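Bin picking: how many grasp attempts before retraining?
Fernov Community Help > Data collection

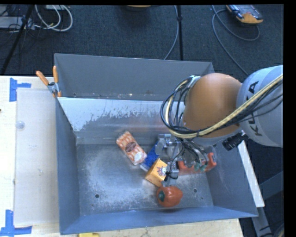
Details

Posted by haslam_cell4

KUKA arm over a divided metal bin, five items in the front compartment, fixed camera. We log every grasp attempt with a success flag and retrain from the log. After 900 attempts the success rate on boxes is 80 percent, but on the glossy pepper-shaped item it is far lower, worst when it lies near the front wall. Do I keep collecting at random or bias the layouts?

Replies

Roswitha Oberholzer

Bias them, but keep the random set separate for evaluation. Check how your 900 are distributed first. If the arm picks whatever scores highest, the log is mostly boxes. Force the target item on every second attempt and reshuffle after 16 attempts. Log failures with the same fields as successes, including gripper width and wrist angle. Near a wall, also record whether the planner rejected the grasp before motion. Those are not failed grasps and should not be labeled as such.

prarura_k

more data. we did about 4 times that

cladton_bench

Shiny items gave us bad depth on bare metal. Look at the raw depth for the failed attempts before you collect anything else.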